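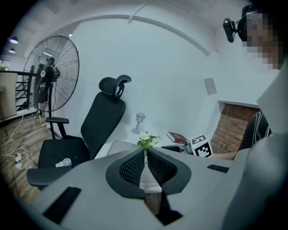 Kallio 登机旅行箱使用评测

Dutinham 旅行服务中心 装备评测组
发布日期：08/06/2023
评测人：Tuulikki Kinnunen、Anneli Sjöberg

一、评测缘起

本中心会员近期来函，询问 Casetdale 公司 Kallio 系列登机旅行箱是否适合短途出行，尤其是周末城市旅行、探亲以及搭乘火车换乘飞机的行程。来函会员多为上班族和在校学生，假期零散，出门时间短，普遍希望不办理托运，下机后直接进城。评测组据此将该箱列入上半年评测计划，试用期为六周。

评测用箱由本中心按公开零售价购得，价格为328欧元，未接受厂家赠送或借用。Casetdale 公司在评测期间未获知本次评测，本文发布前亦未向其提供文稿。评测结束后，该箱留存于本中心装备室，供会员现场查看。

本文仅针对登机尺寸的款式。同系列另有托运尺寸款式，结构与本款有所不同，本文结论不宜直接套用。

二、评测方式

试用由两位评测人分别承担。Tuulikki Kinnunen 的行程以飞机为主，住宿多为市区旅馆，携带衣物较少，随身有笔记本电脑及文件。Anneli Sjöberg 的行程以火车和长途客车为主，其中包括往返 Peterlow 的一段山区线路，沿途换乘站台多为楼梯，老城区路面为石块铺设。两人的装箱习惯差别较大：前者使用收纳袋分类，后者习惯将衣物卷起后直接放入。评测组有意保留了这种差别，未统一装箱方法。

评测记录由两人在每段行程结束当日填写，内容包括装取物品是否顺手、推拉是否费力、通过安检时的耗时感受、存放行李架时的困难，以及箱体外观的变化。本中心不具备实验室条件，未进行跌落、耐寒和拉链疲劳测试。对这类指标有要求的会员，应另行参考专业检测机构的报告。

三、外观与箱体

Kallio 采用硬质外壳，表面为细纹磨砂处理。评测组收到的是深蓝色款，门店另有灰色和砖红色可选。细纹表面对轻微刮擦有一定的掩饰作用，六周之后，箱体正面只在斜光下可见若干浅痕。箱角的情况略差，靠近轮子的一侧在石块路面上磕碰较多，磨砂层已有磨损，露出颜色较浅的底材。此种磨损不影响使用，但在深色款上较为显眼。

箱体按压时有适度的弹性，松手后恢复原状。Kinnunen 曾在满员航班上将箱子横放于行李舱最里侧，外侧又挤入他人的背包，取下时箱壳没有留下凹痕。壳体接缝处平整，没有刮手的毛边。

需要提醒的是外部尺寸。Casetdale 在产品说明中标明该箱符合登机要求，但各航空公司规定不一，部分低价客票只允许携带可放入座椅下方的小件行李。Kallio 显然放不进座椅下方。会员购票时应核对票价所含行李额度，并将轮子和提手一并计入尺寸。评测期间，Kinnunen 在登机口被要求将箱子放入量框，箱体可以放入，但外侧口袋塞得过满时须用力下压，取出时也较为费事。

四、内部布局

箱内为左右对开式，一侧用交叉绑带固定，另一侧为带拉链的隔板。这种布局在同类产品中很常见，优点是衣物和杂物可以分开，缺点是打开时需要较大的平面。在面积宽裕的旅馆房间内并无问题，在客车站候车区或狭小的青年旅舍床铺间则不大方便。Sjöberg 在记录中写道，她在一处家庭旅馆只能把箱子打开在床上，收拾完毕才能坐下。

交叉绑带的扣具松紧适中，单手可以解开。绑带较宽，压在衬衫上不易留下勒痕。隔板一侧设有网袋，适合放置充电线、洗漱小样和药品，网眼较细，小件物品不易漏出。隔板的拉链在转角处略有阻滞，装得较满时，需用另一只手扶住布料才能拉过。两位评测人都记录了这一问题，且试用期内没有明显改善。

内衬为浅灰色织物，便于在光线不足的房间里寻找深色物品。浅色的代价是容易显脏。Sjöberg 曾将沾有泥土的徒步鞋装入鞋袋后放进箱内，鞋袋口未系紧，内衬上留下一小片污迹，用湿布擦拭后变淡，未能完全去除。内衬不可拆洗，这一点较同价位的部分产品逊色。

容量方面，该箱足以应付一次长周末出行，包括换洗衣物、一双备用鞋、洗漱用品和一件薄外套。冬季行程则较为紧张，厚毛衣和靴子会很快占满空间。箱体没有扩展层。习惯在旅途中购物的会员，返程时可能需要另备折叠包。

五、外侧口袋

正面设有一个可独立打开的口袋，用于放置笔记本电脑和证件，也是该系列在宣传中着重介绍的部分。口袋内有软垫，电脑放入后晃动很小。Kinnunen 认为这一设计在安检时确有帮助，无须在传送带前摊开整个箱子，取出和放回电脑都可以站着完成。

口袋的不足在于重心。电脑和文件集中于正面，箱内物品较少时，箱子直立后有向前倾倒的趋势。Kinnunen 在机场咖啡厅和酒店前台都遇到过这种情形。将较重的物品放在靠近拉杆一侧，可以在一定程度上缓解。口袋与主箱体共用一部分空间，主箱体装得过满时，电脑很难插入，会员宜先放电脑，再收拾衣物。

口袋拉链与主拉链可以锁在同一个密码锁上。锁体嵌在侧面，数字清楚，拨动时有明确的手感。设定密码的步骤在说明书中写得过于简略，配图也偏小，Sjöberg 第一次设定时误将密码改动，后来逐一尝试才得以打开。建议会员在家中完成设定，并在箱子敞开的状态下反复确认，再行锁闭。

六、轮组与拉杆

轮子为万向双轮结构，在机场大厅和车站的平整地面上滚动轻快，声音较小。并排推行时只需一手轻扶，转向灵活。在旅馆的厚地毯上阻力有所增加，改为倾斜拖行后即可正常通过。

石块路面是该箱较弱的一项。Peterlow 车站至老城旅馆的一段路坡度不大，但石块之间缝隙较宽，轮子多次卡入，箱子随之偏转。Sjöberg 最终在上坡处将箱子提起行走。她的看法是，小直径万向轮在这种路面上普遍表现不佳，Kallio 与她此前使用的旅行箱相比没有明显优势，噪声也不小，清晨离店时尤其需要顾及附近居民。常去老城、海岛或乡村的会员，可以考虑大直径的两轮拖箱，或者改用背包。

试用结束时，评测组将轮子擦净检查，轮面有磨痕，轮轴转动正常，其中一只轮子缠入了毛发和纤维，用镊子清理后恢复顺畅。轮组用螺钉固定，理论上可以更换。

拉杆为双杆，分档伸缩，按钮位于握把中央。身材较高的使用者会觉得最高一档仍嫌不足，Sjöberg 在长距离拖行时须略微弯腰。Kinnunen 身材较矮，使用中间一档，未感不适。拉杆伸出后有轻微晃动，属于可以接受的程度。按钮在寒冷的站台上戴手套也能按下。

顶部和侧面各有一个提手，表面覆有软质材料，提上车厢台阶时受力均匀。侧面提手位置合理，从高处行李架取下时容易抓握。箱底没有提手槽，双手托举时只能扶住轮座。此处若能改进，对力气较小的旅客会有实际帮助。

七、雨天使用

评测期间有数段行程遇雨。主拉链外覆有挡雨条，在中等雨量下步行前往车站，箱内衣物保持干燥。正面口袋的拉链没有同样的遮挡，Kinnunen 在一次较大的降雨后发现口袋内的纸质文件边缘受潮，电脑因有内胆保护未受影响。建议雨天将证件和文件转移到随身包中，或装入防水文件袋。

雨后拉杆槽内会存留少量水分，到达旅馆后如立即平放打开，水可能顺着内侧流入衬里与壳体之间。将箱子直立静置一段时间，再用纸巾擦拭拉杆即可。

八、售后与配件

Casetdale 对该系列提供两年质保，范围包括轮组、拉杆、锁具和缝线，不包括正常磨损以及承运人造成的损坏。航空公司造成的损坏须在离开机场前向承运人申报，并保留书面记录，此点与其他品牌的通行做法一致。

评测组以普通顾客身份向客服询问更换轮子的办法。回复较为及时，态度礼貌，但首次答复仅附上了质保条款的链接，经再次询问才说明更换轮组须寄回箱子，或送至指定维修点，单独的轮子不对外出售。鉴于轮组用螺钉固定，自行更换在技术上并不困难，厂家若能开放零件销售，将减少往返寄送的不便。客服表示相关政策计划在7月重新审定，届时如有变动，本中心将在本页更新。

随箱附有一只鞋袋和一只洗衣袋，用料较薄，能够满足基本需要。防尘罩须另购，评测组未购买。

九、两位评测人的意见

Kinnunen 对该箱总体满意。她的出行以机场、地铁和市区旅馆为主，地面条件较好，正面口袋的便利几乎每次行程都能用到。她对前倾问题有所保留，认为装箱时需要养成新的习惯，前几次使用难免手忙脚乱。若以她本人的行程计算，她愿意按此价格购买。

Sjöberg 的评价较为克制。她认可箱体的做工和锁具的手感，对隔板拉链、拉杆高度以及石块路面上的表现不甚满意。她平时不带电脑旅行，正面口袋对她而言多用于放置雨衣和地图，反而挤占了主箱空间。她倾向于选择没有前开口袋、价格较低的款式，并把差价用在住宿上。

评测组未对两份意见进行折中。两人行程不同，结论不同，会员可对照自己的出行方式参考其中一份。

十、购买建议

经常乘坐飞机作短途旅行、随身携带电脑、目的地以城市为主的会员，可以将 Kallio 列入考虑。328欧元在登机箱中属于中等偏上的价位，换来的是较为扎实的箱体和实用的前开口袋。促销季节或有折扣，不急于出行者可稍作等待。

以下情形，本中心不建议购买：目的地路面崎岖，需要长距离步行；习惯携带厚重衣物；身材较高而又偏好倾斜拖行。仅在每年假期使用一次的会员，也可先向亲友借用同类产品，确认自己习惯对开式布局后再作决定。

前往门店选购时，请将箱子装入一定重量后再试推，空箱的手感与实际使用相差较大。多数门店备有填充物，可向店员索取。同时请检查隔板拉链转角处是否顺畅，评测用箱的阻滞现象是否为个别情况，本中心无法判断。携带电脑者宜将电脑带去，当场放入正面口袋试装，外壳较厚的机型尤其应当如此。

十一、保养提示

每次行程结束后，用微湿的软布擦拭外壳，勿使用含磨料的清洁剂。轮子应定期清除缠绕物。内衬如有污迹，宜尽早用中性皂液处理，敞开晾干后再合上。长期存放时不要在箱体上堆放重物，密码锁归零前请先记录原密码。

会员如需现场查看评测用箱，请提前与本中心前台预约。对本文内容有补充或不同意见者，可来函寄至装备评测组，来函请注明箱体颜色、购买时间和主要使用场合，便于评测组汇总答复。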